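The small things box

I have been putting off the small things box since we moved, and I want to say right away that I blame the weather, the new kitchen and my own soft heart, in no special order. January is a terrible month for getting rid of anything. It's dark by the time I've finished my coffee (or so it feels) and every bit of plastic that ever lived on a windowsill starts to look like an old friend.

When we left the apartment on Toslow Street I packed the sensible rooms first, the way you're supposed to. Books, pans, towels, the good lamp. Then there was the shelf above my desk, which held all the little figures and trinkets I've picked up since college, and I did what I always do with that shelf, which was to sweep the whole lot into a bag and write MISC on it. The bag went into a closet. It stayed in the closet through the summer and the fall, and whenever I reached past it for the vacuum it made a little rattle at me.

My friend Tolera Ambaye finally talked me into it. Tolera has moved five times and owns, as far as I can tell, one bowl and a very nice chair, so I expected a lecture. Instead I got a question, and a kind one: which of them would you notice if it was gone? I said all of them, obviously. Then I went home and tried to write a list from memory and got stuck after a handful, and that did sting a bit.

So I made a tray for sorting. I like a job better when there's something pretty to do it in, and I had a cardboard box with low sides that seemed about right. I put red down on the bottom and pale paper up the back, and there's a strip of orange along the tops of the sides. It is not a beautiful piece of work. The paper has a crease with a tear in it and one of the sides is rough where the cardboard ripped, but small things show up wonderfully against red, and nothing rolls off onto the floor and under the radiator, never to be seen again until spring.
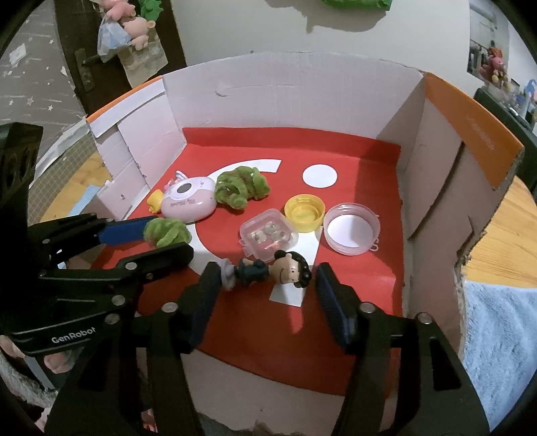
My rule was to have only a few things out at once, and I'm so glad I stuck to it. If you tip out the whole bag you just see a heap, and a heap makes you tired. With a few at a time I found myself really looking. The little figure with the glossy black hair and the round smiling face has come with me through every place I've lived, and I can't remember who gave it to me, only that it was wrapped in a sock. That one stays. The pink and white toy camera stays too – it's a silly, cheerful thing with a bow, and I'm a grown woman with a water bill, and I don't care. I went back and forth on the fuzzy green bit, which has little twisty leafy strands and no clear purpose. I think I'm keeping it, because it might look sweet next to the figure, like a bush.

I gave myself until 5 in the afternoon and ran over, of course, what with stopping to text pictures to my sister and then having to hear her opinions. She wanted two of the things I'd set aside for the thrift store, so those went into an envelope and cost more to mail than they could possibly be worth. I don't regret it.

What I haven't solved is where the keepers will live. The new place has deep windowsills but the sun comes straight in, and I've had pink things fade on me before. There's a narrow shelf in the hall that would do nicely if I moved the key dish, and I've been eyeing a little case with a glass front at the secondhand place next to Mertens, the hardware store. It needs a new knob and a good wipe. I went in to measure it and forgot my tape, so I measured it with my forearm, and then came home and had to hold my forearm up to the wall like somebody directing traffic.

Anyway, for now the keepers are back in the tray on top of the dresser, and I say good morning to them when I get dressed. There's still a good bit of the bag to go through. I might do some more tonight after supper, if I can find the other lamp.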